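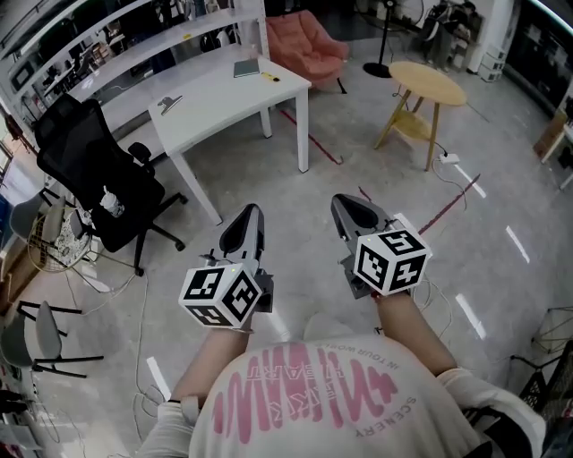 White T-shirt with a pink graphic; the small type includes "SCENERY" and "IN YOUR WORLD."

Reading What Isn't Meant to Be Read
Handout 4: Decorative text
Instructor: Helmi Miettinen

Bring this to the seminar. I print 30 copies, the printer at Weden Hall eats two, and the last people through the door have to share.

1. Where we are

So far we have looked at writing that wants something from you: road signs, menus, the notice in the stairwell about bicycles. All of it fails if you don't read it. Decorative text is the other pile. It sits on shirts, tote bags, curtains, pencil cases and the sides of cookie tins, and it does its job whether or not anyone takes in a single word. Most of you own a good deal of it. I own a dish towel that says "Moment Of Lemon" and have dried plates with it for years without once asking which moment.

The working definition for this course: decorative text is writing whose buyer, seller and wearer could all fail to say what it means without anyone asking for a refund.

You will want to argue with that definition, and you should, in your response paper. The weak spot is "wearer." Band shirts are decoration to the stranger on the bus and a declaration of faith to the person inside them.

2. How it gets written

Somebody types these words. This is easy to forget. For the reading this week you have the interview with a pattern designer at Vatirov, a textile house that sold prints by the yard to makers of cheap shirts and cheaper bedding. The parts to mark:

— She worked from a word list. Words went on it if they had a good shape. Round letters were popular for children's things, tall ones for anything sporty.
— She was paid per print, whatever was on it. A full sentence earned the same as one word, and a full sentence could have a mistake in it.
— Complaints about spelling came in now and then. Complaints about meaning never did.
— Her best seller said "Autumn Is A Person."

Note what is missing from her account: a reader. She talks at length about the customer, who is a warehouse, and about the eye, which likes a line of small type under a big shape the way it likes a fence under a hill. At no point does anybody sit down with the shirt and a cup of coffee.

3. Four features

Learn these, because they come back on the midterm.

Borrowed language. The text is very often in a language that is not the one spoken where the item is sold. English on shirts in places where people don't use it at home, French on soap in places where people do use English at home. Distance helps. It is hard to see a word as a pretty shape once you know it means "invoice."

Nouns without errands. "Ocean." "Harvest." "Weekend." The noun turns up with no verb and nothing to do. Compare it with the noun on a door, "Exit," which is working hard.

The loose phrase. A bit of grammar that seems to have come away from something larger. Prepositions are very common here, and so is "your." Students always want to restore the missing half. Resist. There was usually no missing half.

False records. Dates, street numbers, "Est.," "Original," "Athletic Dept." I have seen a sweatshirt for a rowing club in Irnari, which is a mining town up a mountain with no water deeper than a bathtub.
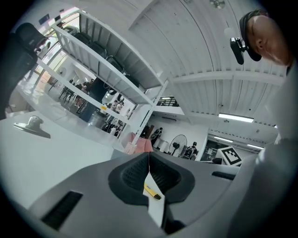 The false record deserves more time than the other three, since it is the only one that could be called a lie, and yet I have never met anyone who felt lied to by a sweatshirt. Mahrous (reading 2) says that this is down to position: a claim printed across the chest is read as costume, while the same claim printed on the label inside the collar is read as fact. He tested it by moving one sentence around a jacket and asking shoppers whether they believed it. His 600 replies are neat to the point of suspicion, and I would like somebody to try it again with a less cooperative crowd, but the idea is useful and you may steal it.

He is less good on age. He treats all decorative text as if it had been printed last month. Keep any piece of it long enough and it turns into evidence. A shirt that meant nothing when it was sold will tell a later reader what people liked, what the presses could manage, and which words seemed cheerful. This happens with no effort from the shirt.

4. For the seminar

Collect examples before class. Things you already own are fine; please don't buy anything for this. Last year someone spent real money on a cushion and then felt she had to defend it.

Copy the words exactly, with the line breaks, capitals and mistakes. If you can't make out a word, write what you can see and put a question mark beside it. Guesses presented as readings are the commonest way to lose marks on this unit, and I do check.

Then sort your examples under the features in section 3. Some will fit two. One or two will fit none, and those are the ones I want to hear about.

Response paper: 1000 words, due in December with the rest of the portfolio. Pick one item. Explain how its text would have to change before a reader could be said to have misunderstood it. You may not write about my dish towel. It has been done, with more feeling than I was ready for.

5. Terms to know

decorative text; word list; borrowed language; loose phrase; false record; chest position and collar position (Mahrous)

Next time: handwriting on cakes. Come having eaten.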